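Arkura Puts Its Perkero Hand-Held Gripper Kit on Sale, With Limits Spelled Out

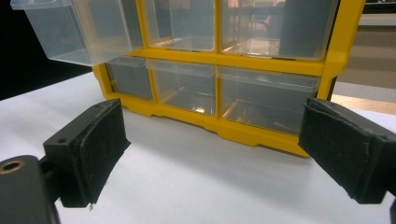
The Perkero's padded fingers in front of a small-parts organizer, one upper drawer partway out.

PLULLDALE, Saturday, January 31, 2026 – Arkura today opened orders for Perkero, a hand-held gripper with a camera for recording handling tasks that robots may later be trained on. The company is not promising that a robot will learn anything from it. Buyers have heard that promise from plenty of vendors, and Arkura would like to see more proof before making it.

Each kit includes 2 gripper tools, spare foam finger pads and a printed task book. The book has 62 household and workshop tasks, with small drawers among the harder ones. Clear plastic picks up glare and reflections from the room, and a drawer front gives two blunt fingers very little to hold. Arkura suggests trying the drawer tasks before buying more than one kit.

Arkura lent early units to Noguchi, a parts supplier that was openly doubtful about the idea. Its review was mixed. Staff there learned to use the tool within a shift, but they found the foam pads collected lint and wore at the edges sooner than they liked. They also questioned whether recordings made at one bench would be of much use at another. Arkura has no answer to that second point yet. On the first, it has added more pads to the box and lists them as a wearing part, outside the warranty.

The warranty on everything else runs nine months. Arkura knows that is short and says it will look at the term again when it has repair records to go on.

Perkero does not come with a robot arm, and Arkura does not sell one. The recording software saves files in an open format. Customers who want trained models will need their own engineers or an outside firm, and should get a price for that work first. It is likely to cost more than the kit.

Orders ship from Plulldale starting in February. Kits may be returned within three weeks for a full refund, used pads excepted. A loan program for schools and small shops is under discussion, with no start date set.

About Arkura
Arkura makes hand tools and recording equipment for automation work. It is based in Plulldale.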